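The Night the Hand Did Not Let Go

At Broltex, the trouble started with a small sound. It was almost 18 minutes before five in the afternoon, and the two-armed robot on the long table had already done its sorting task many times that day. Then the fingers of the right hand closed on a tool, the arm lifted, and the hand stayed closed. The screen said "open." The hand did not agree with the screen.

An operator did what most of us would do and reached in to take the tool away. At that moment the controller sent the command again, with more force, and the wrist turned. The operator got a bruise and a cut on one finger. The cut was small and needed no stitches, but the company stopped both arms the same evening and did not start them again for 58 days.

I visited in December, when the work was running again. The room is quieter than I expected. The arms move slowly, and between two movements there is often a pause so long that a visitor thinks something is broken. The staff like this pause now. Before the accident it was shorter.

The fault itself was not dramatic. In the log of that day there are 2833 grasp commands, and 1487 of them belong to the right hand. Somewhere in the last part of this list, a position sensor in one finger joint began to report a value that did not change. The software, which was written by a small supplier called Hedlund, read this value as a finger already open. So it saw no reason to worry. When a second check disagreed, the program tried the movement again instead of stopping.
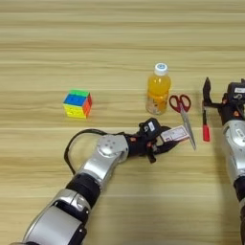 Why did the emergency stop not prevent the injury?
The stop button worked correctly, but it was mounted on the far side of the table, and the operator had one arm already inside the work area when the wrist moved. A stop also cuts the motor power only. It does not open the fingers.

This last point surprised many people at Broltex. They had believed that a stopped robot is a safe robot. But a hand that holds something sharp when the power goes away continues to hold it, and a person must then take it out somehow. The old instructions had one line on the subject: "Remove object carefully."

The new instructions fill four pages. After a stop, the arm is locked at the shoulder before a person comes near. The fingers are opened with a release key, one by one, starting from the thumb side. If the object has a point or an edge, it is covered first with a thick sleeve made by Plamo, a firm that normally sells protection for kitchen knives. I tried the sleeve on a chisel. It goes on easily from the tip, less easily if your hands are cold.

Hedlund changed the program too. A sensor value that stays the same during a movement now counts as a fault, and the arm does not repeat a failed command by itself. The price is lost time. In my first hour in the room, the system stopped twice for no reason that the engineers could find, and each time a person had to walk around the table and confirm the restart by hand.

Not everyone is satisfied with the explanation. Heno, the workshop that did the outside inspection, wrote in its report that the stuck sensor was "a sufficient cause but maybe not the only one." The cable to the same joint showed wear near a clamp, and it was replaced before it could be tested properly. Broltex agrees today that this was a mistake. The old cable was thrown away with other scrap.

There is now a second stop button on the near side of the table, and a shelf under it where failed parts are kept in bags with a label. When I left, the shelf held two finger joints and a short piece of cable, waiting for the next inspection.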